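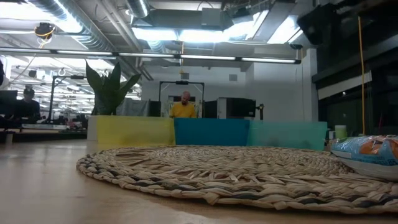
Give the Small Stuff a Color

I have become a colored-bin person, and I'd like to make the case for it, because I think the fashion in home storage has gone the wrong way. Everything is supposed to be white now, or clear, or hidden in a matching set of lidded boxes with tiny labels in tiny handwriting. It photographs well! But then you live with it, and you spend your evenings reading labels.

Three open bins in a row, yellow, blue and teal, do the same job faster. You don't read them, you just reach. My neighbor Amra Dimitriou sorts her whole craft table this way (yellow for things in use, blue for things waiting, teal for whatever has to leave the room) and her grandchildren learned the system in one afternoon without being taught a word of it.

Translucent plastic is my favorite part. Fully clear bins show you every crumpled wrapper, and solid ones let you forget what you own. A bin with a bit of cloudiness gives you shapes and shadows, enough to know there's something in there and that you should probably deal with it. I paid 18 dollars for my set at Handitz, and I've had more use out of it than out of the 700-dollar wall unit in the hallway, which mostly holds keys.

Now, the other half of my argument, and here I lose some people: put something natural next to all that plastic. A big round woven placemat, the chunky kind with a dark and tan braid around the rim, is perfect. It gives you a landing spot. Packages, jars and the odds and ends from your pockets go on the mat first, then into a bin, and when the mat is clear you're finished. I love that the good ones are a little scruffy, with ends poking up in the middle. Samran Jitpraphai trims his with nail scissors and I keep telling him to stop.
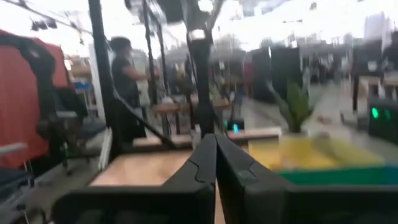
A plant helps too. I'd pick something with long pointed leaves that sprawl a bit, in a pale pot, close enough to the bins that you see green every time you put something away. People tell me a plant takes up room that could hold another bin. Fine, but four bins is where I start forgetting which color means what, so I'd sooner have the leaves.

The table itself should be light wood if you have the choice. Bright colors look cheerful on it, and small things show up before they get lost. I worked for years on a black desk from Rostitz and lost 32 earring backs on it, by my own bitter tally.

So buy the yellow one. Put it on the left, where your hand goes first, and start with whatever is on the table tonight.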